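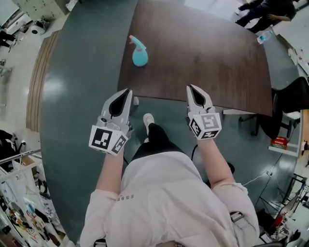
Savlow Curved-Front Desk, Walnut Brown

Item 2678

A full-size office desk with a front edge that bows out toward the side you walk up to. The top is a dark walnut-brown laminate, slightly mottled, with a low sheen that picks up a little light from overhead. It suits a shared office or a workroom, and it can be used from both sides.

Care

Wipe the top with a soft cloth and a mild spray cleaner. Spray the cloth first, then the desk if a mark won't lift. Do not use scouring pads, bleach or wax polish. Dry any standing water along the edges.

Delivery and assembly

The desk ships flat in 2 cartons and needs two people to put together. Allow a clear space on a level floor — epoxy, tile and low carpet are all fine. Felt pads for the feet are in the hardware bag.

Matching pieces

The Wanlow cabinet and the Murthy side shelf come in the same finish. Chairs are sold separately.

Ordering

Orders placed by noon on Thursday go out the next working day. For quantity pricing or a finish sample, write to Thirumalai Poduval at the Cikholm showroom and give the item number.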